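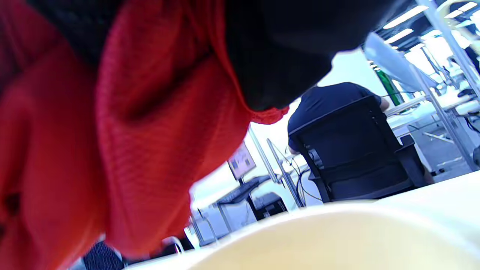 Tuesday, March 17, 2026

Knits day! I've been looking forward to this one since the box list went up. The plan was to get through the mixed clothing on the white desk, decide what stays in the Zoltia set and what goes to rags, and fix the labels while I was at it. I got further than I thought I would, and I'm writing it down before I forget which pile is which.

Started with the reds. The red rib knit is my favorite thing in the whole lot. It's a slightly orange red, very bright, with fine ribs that run crosswise, and it takes a fold beautifully. Lift it by one end and it drops into these big soft creases with deep shadows in them. There are some small openings in the knit, and I went back and forth over whether that counts as damage. Decision: it stays. I've put it down as "open areas in knit, check before stretching" and we can argue about it later.

The black pieces are a different animal. Smooth, matte, and they swallow every bit of light in the room. Black on top of red is easy to sort, black on top of black is misery. I lost one sleeve inside another for a good few minutes and had to turn the whole pile over to find it. From now on I'm laying something bright between the dark pieces (the red is perfect for this, which is one more argument for keeping it).

Weighed the full knit pile before lunch: 1,474 grams on the Shim scale, tare taken off. Went back after lunch and got the same number, so I trust it. The old sheet from September has no weight at all for this box, only "heavy," with a question mark.

Folding. Tried the long fold first (sleeves in, then thirds from the hem) and the rib springs open as soon as you let go. Rolling works so much better! Roll from the hem, keep the ribs running along the roll, tuck the neck end in last. The roll sits still on the desk and you can read the label without undoing anything. The smooth black pieces are the opposite. They slide out of a roll and behave very nicely when folded flat. So: ribbed gets rolled, smooth gets folded, and please don't mix the two in one bin.

Tags are done up to 43. I'm using the Junex tie-on ones with the short string, since the pins left marks last time. Tie through the care label loop, never through the knit. Eight pieces have no care label, so those have the tag lying on top for now. If you move them, move the tag too.

The white desk is a pleasure for this kind of work, by the way. Every bit of fluff shows up on it. I wiped it between the red and the black and got a surprising amount of red lint off, more than I'd have guessed from one knit. Do the reds last next time.

Daylight is good by the window, and I'd do all the color matching there if I could. Under the ceiling lights the orange in the red nearly disappears and I'd have written it down as plain scarlet. Changed two color entries because of that. One navy piece had been sitting with the blacks the whole time.
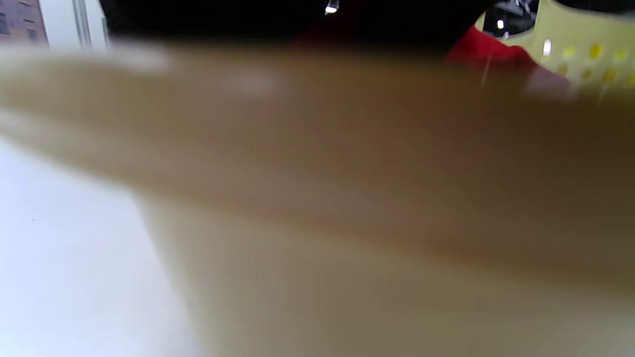

Still to do

Order more of the 40 cm bins from Gavport, the shallow kind. The deep ones make you dig, and digging undoes the rolls.

Rags: the bag is half full. Don't empty it yet, I want to go through the ribbed scraps for stretch tests.

Write the rolling steps on a card and tape it inside the cupboard door.

Find out if anyone has a decent lint brush. The one in the drawer is bald.

Next up is the sock box. I peeked. There are stripes!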